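How we record hand demos for the sorting challenge (a club guide)

Posted July 13, 2026 by Driss Zaki, Stumelgate Robotics Club

A few people asked me after the last build night how our team gets its demos recorded without going completely bonkers, so I'm writing the whole thing down before August, when the new kids show up and I have to explain it all over again. If you're in another club doing the same challenge, steal whatever you like!

Quick catch-up if you missed the spring meetings. Our team is called Stonedness (we voted, I lost) and our project is Urnar, which is supposed to learn to pick up awkward household things by copying us. You hold the gripper tool in your hand, you do the task yourself, and the recording goes into the training pile. Our pile is at 609 demos right now and we threw out 207 of them along the way, mostly from the first month, mostly my fault. So this page is really a list of what I'd tell myself back then.

What you need

The hand-held gripper, charged. A table with nothing on it that you don't want in the data. One object per batch. A notebook, a real paper one, because typing with the gripper in your other hand is a pain. And a friend, if you can get one, to put the object back between takes.

Step 1: Pick your table and stay there

We use the big light wood one at the back of the club room. I like it because dark stuff shows up so well against it, and most of our objects are dark. Moving tables in the middle of a batch is okay in theory, but then you have to write down which takes were on which table, and I promise you'll forget around the fourth one. Finish the batch first, then move.

Step 2: Check the gripper before you touch record

Squeeze it open and closed a bunch of times. It should move freely and come all the way back open on its own. Give both fingers a wiggle. If one is loose, tighten it now, because a finger that shifts halfway through means the takes before and after don't match and you're basically starting over. Look at the pads too. A little fuzz is fine. If a chunk is peeling off, change it, and change both sides together so they grip the same.

Step 3: Set the object down and look at it from where the gripper is

My favorite object this season is the corner shower caddy, the quarter-circle kind with slots in the bottom. It looks easy and it's so not! You've got a curved rim in front, a flat tab sticking up at the back, and open slots in the floor, so there are about a dozen ways to grab it and most of them are bad. Lay it flat, curved side toward you, and get the gripper low and wide open before you start moving in.

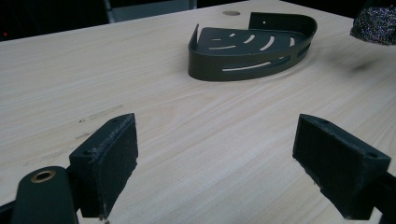
I always start with the fingers open as far as they'll go. Guo (that's our training script, don't ask how it got the name) trims the front of every take by looking for the first squeeze, so if you start half closed it can trim in the wrong place. We lost most of an evening to that one.

Now pick your grab. For the caddy I go for the tall tab at the back, one finger on each side of it. The front wall works too, but it curves, so you need to come at it square or the whole thing spins away from you. Whichever you choose, stick with it for the entire batch. Mixing grabs is a separate batch with its own page in the notebook.

Step 4: Record the take

Press record, count one beat in your head, then go. Move slower than feels natural. I mean it, slower than that. My early takes look like I'm swatting a fly. Reach, pause for a hair, squeeze, lift, carry, set down, open, back off. Then count one more beat and stop. If you bump something or drop the caddy, don't try to rescue the take. Stop, write "bad" next to the number, reset and do it again.

(Younger members: please do write "bad". Do not draw a skull. I can't search for skulls.)

Step 5: Do 20 in a row, then rest

That's our batch size. We tried longer ones and your wrist gets tired and you start dipping the gripper at the end of the lift, and then Urnar learns to dip too, which is kind of adorable and also terrible. After each take, shift the object a bit. Turn it, slide it left, slide it closer. You don't have to be scientific about it, just don't put it back in the same spot every time.

Step 6: Record your blanks

This is the step everybody skips! For each batch we also do 3 takes with no object at all. Same table, same height, fingers open, and you just hover and drift the gripper over the wood for a few seconds without squeezing. Before we had blanks, Urnar would happily grab at shadows. Now the script has something to compare against, and the phantom grabs have mostly gone away.
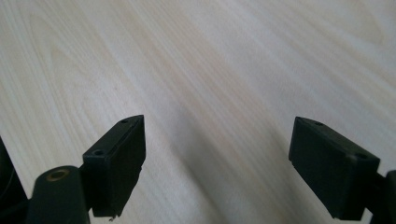 Gripper open over bare tabletop, nothing between the fingers.

Keep your other hand well out of the way for these, and your sleeves too. Go over the light patches and the shadowy patches both. If you only hover over the bright part of the table, that's the only part the blanks help with.

Step 7: Save and label

Copy everything off before you pack up. Folder name is object, grab, your initials, batch number, all lowercase with dashes. So my last one was caddy-tab-dz and then the number. Put the blanks in the same folder with "blank" at the front. Then flip through the notebook and delete the bad ones while you still remember them.

If the copy hangs, unplug, wait, plug back in, and check the file count against your notebook page. If it still doesn't match, leave the gripper on the charging shelf with a sticky note and message me. Please don't wipe it!

Sign-up for the August recording slots is on the sheet by the door. I still need someone for front-wall grabs on the caddy, and left-handers are very welcome, since every demo we've got so far is right-handed.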